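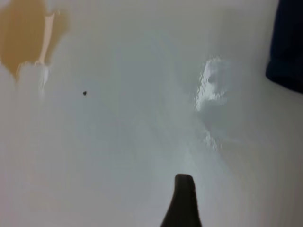 White surface, orange-yellow blur at upper left.

Monday, January 14, 2019

Speech coding, sanctions debate, second pass. Cristian reran the Brurside transcripts through Skilter overnight and we now have 1243 statements, down from whatever we claimed on Friday. The missing ones were the speaker telling people to sit down. Skilter had filed them under "calls for restraint."

Mirta and I each coded the same 80 by hand to see if we agree. On trade, yes. On "threat" we are two different species. She marks a threat whenever a minister says the other side "will understand." I had those down as optimism. Iolanda read them cold and sided with Mirta, so the codebook gets a new line and I redo my half.

Port fees next. Both governments say they lifted the Sitirport fees in June as a gesture of goodwill. Each says the other one did nothing. The texts of the two announcements match almost word for word, down to the same misplaced comma, so somebody's goodwill was drafted in somebody else's office.

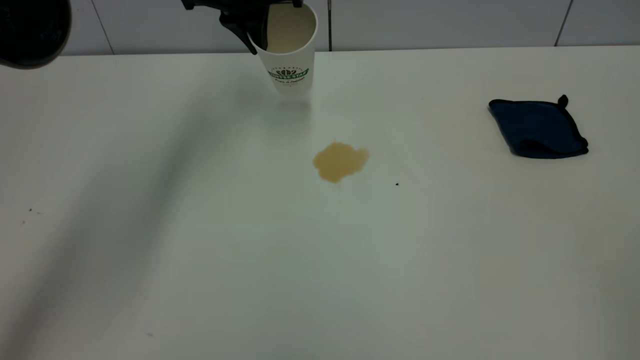 The annex to the Sitirport announcement is the real headache. It lists the exempted goods but leaves out who grants the exemption, and we need that for the actor column. Dardo wants to enter "ministry" and move on. I want a name, an office, a stamp, anything. A paper cup manages to say COFFEE STAR in a green circle on its front, so I don't see why a trade ministry can't put its own name on page one. Left as "unattributed" for now. Dardo has initialed this under protest.

Kwak (the opposition pamphlet set, for anyone new) is still scanned sideways. Cristian rotated 30 pages and then discovered the rest are sideways the other way. The three I could read all accuse the government of surrendering to Brurside, on dates before the talks began. Coded as "prediction," pending a better idea.
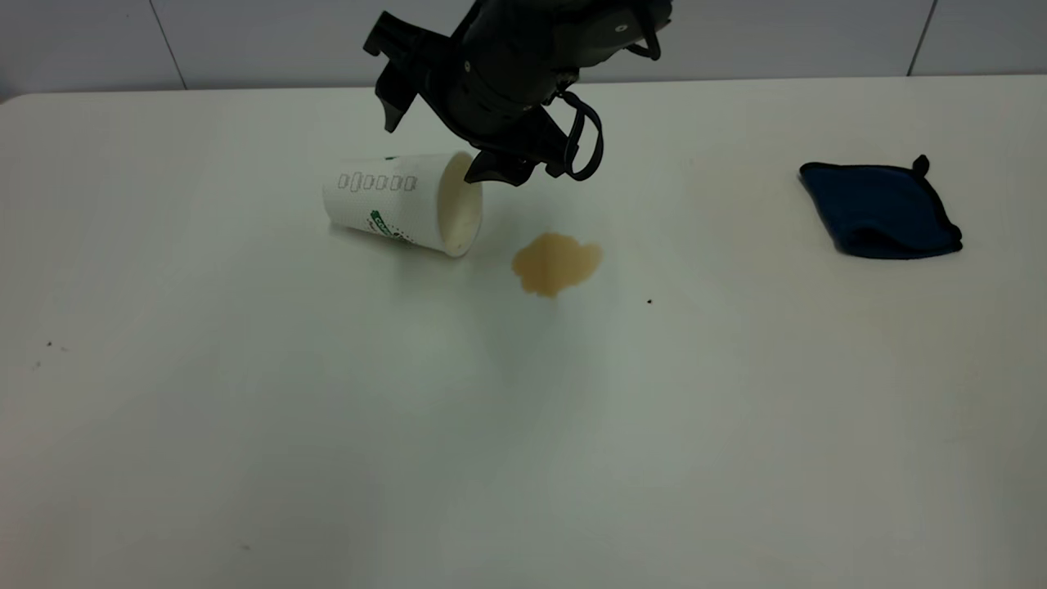
Iolo thinks the pamphlets were backdated and wants to check them against the printer's invoices, if the archive will let him near those again. Until then they stay out of the timeline.

To do: redo my 80 with the new threat rule. Ask Iolanda for the committee minutes. Fix the speaker problem in Skilter before it finds us any more pacifists.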